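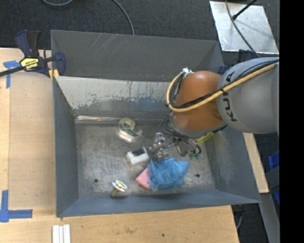
The Care and Ordering of a Stationery Supply

Regular readers will be aware that the household supply of stationery has been under review at this address for the better part of a year. The review was completed in October, and the following is a record of its findings, published at the request of several correspondents who wrote in after the previous entry on filing.

The supply had grown without supervision. It occupied two drawers of the hall dresser, a biscuit tin in the laundry and the greater part of a shelf in the garage at Trututthorpe, where it had been placed during the move and had remained. The contents were brought together on the dining table over one weekend and sorted by function. It was resolved at the outset that no item would be retained on sentimental grounds, with the exception of my late aunt's letter scale.

Adhesive tape

Tape was the largest category and the most disorderly. Part-used rolls had been stored loose, with the result that their edges had collected lint and the free end could seldom be located. Every roll in general use is now kept on a dispenser. Handheld dispensers of the clear plastic kind are entirely satisfactory for wrapping and minor repairs, and have the advantage that the amount remaining can be judged at a glance. The heavier desk model, a Penner inherited from a former workplace, has been assigned to the study and is not to be removed from it.

Older tape yellows and loses its hold. Rolls in that condition were used up on parcels of garden catalogues for the neighbour and have not been replaced.

Writing instruments

Each pen was tested on the back of an envelope. Those which failed were set aside and tested a second time the following morning, a courtesy which saved very few of them. Pencils were sharpened and bundled by grade. Coloured markers are stored flat, caps facing the same way, in the shallow tray formerly used for cutlery.

Containers

Considerable attention was given to the question of containers, and my position has changed. I had previously favoured deep boxes with lids. A deep box is economical of shelf space, but small articles settle at the bottom and are forgotten, and the entire contents must be disturbed in order to retrieve a single eraser. The present arrangement relies on wide, open bins with a flat base, in which articles lie in one layer and may be picked out from above. Metal has been preferred to plastic throughout. It marks readily and the finish will chip with use, but it can be wiped out with a damp cloth and does not crack in the winter cold of an unheated garage.

The bins were obtained second-hand from Weven, which was clearing its back room. Arne Baumgart, who managed the sale, was good enough to set aside 3 of matching depth, and his patience over the matter of measurements is acknowledged with thanks.

Envelopes and paper

A box marked as containing 100 envelopes was found to have sealed itself shut in the humidity, and was discarded with regret. Writing paper is now kept in the study cupboard with a sheet of card above and below each ream. The Clandisura notebooks, which I continue to recommend for their margins, are shelved upright by colour.

Matters outstanding

The position of the paper clips has yet to be settled. They are at present in a saucer on the windowsill, an arrangement which satisfies neither member of the household. String and twine have been deferred to the autumn, together with the contents of the garage workbench. Correspondence on the subject of rubber bands, and in particular on how long they may reasonably be kept, would be welcome and will be answered in the order received.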